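Workshop Notebook, Bench and Desk Area
Entry date: August 9, 2023
Entered by: Karla Rosales
Copied to: Nabila Lumbantobing, Miloslav Sýkora

Purpose of entry. To record the present arrangement of the shared desk, the state of the power leads, and the items still open from the January review of the room. Previous entries on the storage cage are kept separately by Mr. Becerra and are not repeated.

1. Floor side

The floor side was reviewed first. Scuffs and light scratches on painted or coated parts are to be entered in the wear sheet under the part concerned, with the initials of the person who noticed them. Marks that do not go through the finish need no action. Mr. Zieliński has asked that the word "damage" be kept for parts that have to be taken out of use. The earlier sheets use it for everything, and he could not sort them.

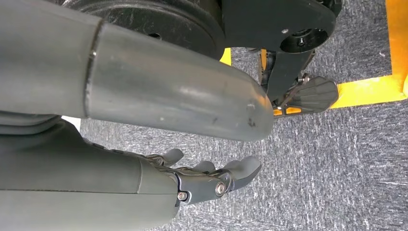 The wear sheet has been moved to the inside of the cabinet door. The old copy on the wall is void and should be removed by whoever next has the step stool out. Hex keys are to go back in the Vikon case in size order. The 2 mm key was again missing at the last check and a replacement has been requested through Tapia.

2. Desk

The desk remains in daily use as a writing and laptop station. The cardboard organizer is retained for the time being. Its slots are narrow and take single sheets and thin folders well enough, but bound notebooks should not be forced into them. Ms. Lumbantobing proposes a metal replacement from the Odero list. I have no objection, provided the width is the same.

Paper in the lower slots is current. Anything older than the January review goes to the file box.

Cords are the main open matter. The power strip sits on the desk top beside the organizer, and the black and white cords around it have become tangled. The laptop charger hangs off the desk edge, which puts its weight on the connector. Proposed:

- power strip to be fixed to the underside of the desk
- charger to rest in a tray
- each plug to be labeled at both ends
- spare cords returned to the Akora bin, coiled and tied
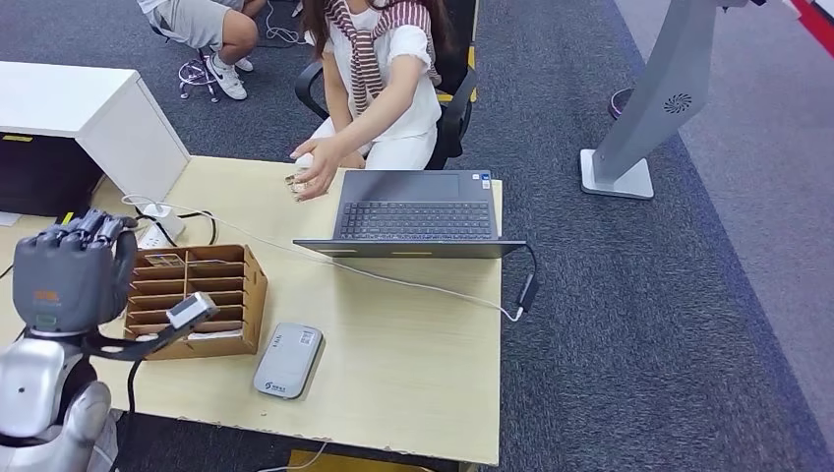 Page last changed: August 9, 2023, by K. Rosales (rev. 20)

The tray has to clear the knees of a person seated at the back of the desk. Mr. Sýkora will measure with the office chair in place and its armrests under the edge, if they fit. The worn edge of the desk top is noted. Light sanding would be sufficient - no refinishing is requested this year.

Small portable devices left on the desk are to be entered in the device list by the number on their sticker. The list stands at 58 entries, several of them without a holder's name. Holders should be filled in before any new device is issued.

3. Open items

Underside fixing for power strip: Sýkora.
Width of organizer, to be sent to Lumbantobing: Rosales.
Replacement hex key: waiting on Tapia.
Step stool: left foot loose, see Becerra.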